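Unit 4 handout: notes from the Prarex visit

These notes cover the morning part of our August visit to Prarex in Bandutdale. Read them before the lab session and bring a copy.

Fathima Wanigasekara opened with a short talk on how the group picks its tasks. They prefer kitchen and table jobs that take a person a few seconds. Each task is recorded 100 times by an operator before any training starts. The full collection now holds around 4000 recordings.

Teodor Eklund then ran the two-arm demonstration. Terms to know from his part: grasp pose, approach path, handover, reset.
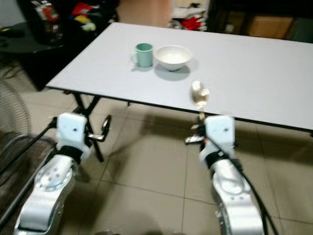

Figure 1. Spoon held upright in the right gripper, left gripper open. Mug and bowl on the far half of the table.

Note where the spoon is held. A thin handle gives the metal fingers little to close on, and a small turn in the grip moves the tip a long way. Eklund said the group spent more time on this than on the arm motion itself.

He also talked about liquids. A spill ends the run, and the table has to be cleared before the next one.

For the lab: write one page comparing a spoon grasp with a mug grasp. Use the terms listed earlier. Groups of two are fine. The reading is Nordin, chapter 10, up to the section on wrist joints.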